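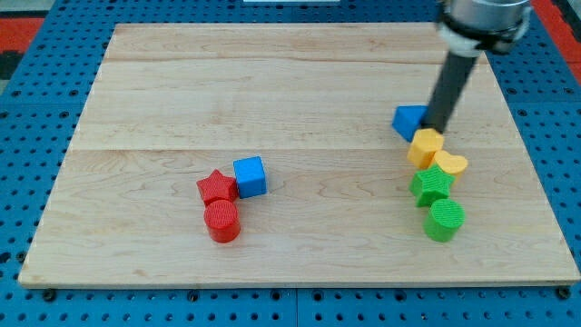

Plastic shape blocks on a maple board.

Sokareo Member Forum > Treatment and Recovery > Exposure therapy for OCD: session length

V_Bech
Posted February 11, 2021
I would like to ask members about the length of exposure and response prevention sessions. My clinic offers 24 sessions of 45 minutes each. A second provider, Pronilano, offers fewer sessions of 90 minutes. My insurance plan covers either. Has anyone completed both formats?

S. Kermani
Re: session length
I completed the longer format in November. The additional time allowed my therapist to remain with me until the exercise was finished. In shorter appointments I had often left while still very anxious, and I performed my rituals in the parking lot. I would recommend the longer sessions without reservation.

unnur.vestergaard
Re: session length
I must disagree with the previous member. Ninety minutes was too much for me, and I withdrew after four appointments. The 45-minute format, with written homework between visits, was one I could sustain. A recommendation "without reservation" should not be given to a person whose history we do not know.

S. Kermani
Re: session length
The point is accepted. I should have written that it suited me.

Moderator (E. Farahani)
Re: session length
Members are reminded that posts in this section reflect personal experience and do not replace the advice of a licensed clinician. Please do not name individual therapists. Questions about fees belong in the Insurance section.

brock_lachance
Re: session length
Fees are relevant here, with respect to the moderator. I paid $800 out of pocket before learning that my plan counted one long session as two visits. V_Bech should request the visit limit in writing.

V_Bech
Re: session length
Thank you all. I was not aware of the visit count and will contact the plan. May I also ask whether homework was reviewed at the start or the end of each appointment?

unnur.vestergaard
Re: session length
At the start, for the first ten minutes.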